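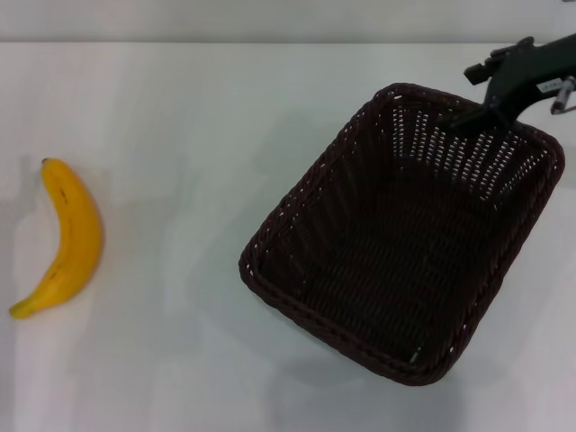

A banana and a woven basket on a white tabletop.

Residents of the Dekwood building have asked on several occasions how the shared breakfast on the third floor came to be organized as it is. As I have kept the records of the arrangement since it started, I am setting the matter down on this page, which remains a personal one and does not speak for the management.

The breakfast was first proposed by Young-sook Cheon in December, during a period when the heating was unreliable and many residents were already gathering in the common room before work. Her proposal ran to a single paragraph. It asked that the room be opened at 7 in the morning and that each household contribute a modest sum toward bread, fruit and coffee. Of the 70 households then in residence, 48 agreed to take part. The remainder were told that they could join at any point, and several have done so.

Purchasing was assigned to In-ho Wang, who continues to hold the task. Bread is ordered from Gandoneo, a bakery two streets away, and is collected by hand. Fruit was initially bought in bulk, a practice that led to considerable waste by the end of the first month. Smaller and more frequent orders have since been adopted. Bananas are now bought at differing stages of ripeness so that the supply lasts through the week, and any that pass their best are set aside for baking.

The question of seating required more discussion than had been expected. Thoa Doãn favored one long table, on the grounds that new residents would otherwise sit alone. Do-yoon Yoo preferred small tables and argued that a person at breakfast may reasonably wish for quiet. Both positions have merit. The present layout, with one long table and a few small ones near the door, was accepted as a trial and has never been formally reviewed.
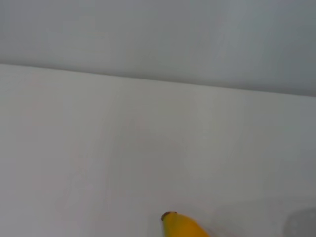 White tabletop against a pale gray wall.

Conversation has been left without rules, with one exception. Matters concerning rent and repairs are to be raised at the monthly meeting and kept out of the breakfast hour. I am aware that this is observed unevenly, and that I have myself departed from it - most recently on the subject of the elevator.

Contributions for the coming season remain unchanged. Households wishing to join or withdraw should leave a note in the Dekwood mailbox marked "Breakfast" before the end of the month.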